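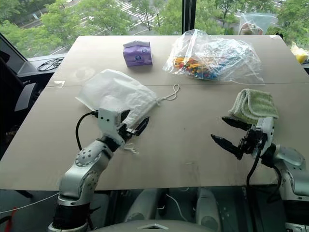 Gripper cable snags when the wrist rolls
Posted Jan 23, 2021

Two-arm table cell. The job is putting small stuff into a drawstring bag. The cable comes off the gripper, hangs in a big loop and catches the table edge on the way back. I re-dress it, it behaves for 50 cycles, then goes fishing again. How much slack is right?

Flollesska

Less than you have, more than you think. Power down, move the wrist by hand to its worst position, and leave 2 inches beyond that. Strap the cable at the elbow with hook-and-loop. Zip ties are fine if you enjoy buying cables. Then run 10 slow cycles and watch the connector, not the fingers – the connector is what you'll be paying for. Check the straps every 300 cycles.

Jillow

We just taped ours. Works ok.

Pop

Tape worked for us too, until July. Also look at your wrist limits. Ours was set to allow nearly a full extra turn that no part of the job needed, and the arm took it whenever it felt like it. Cut the limit back and most of the snagging stopped before I'd touched a strap.

Tralura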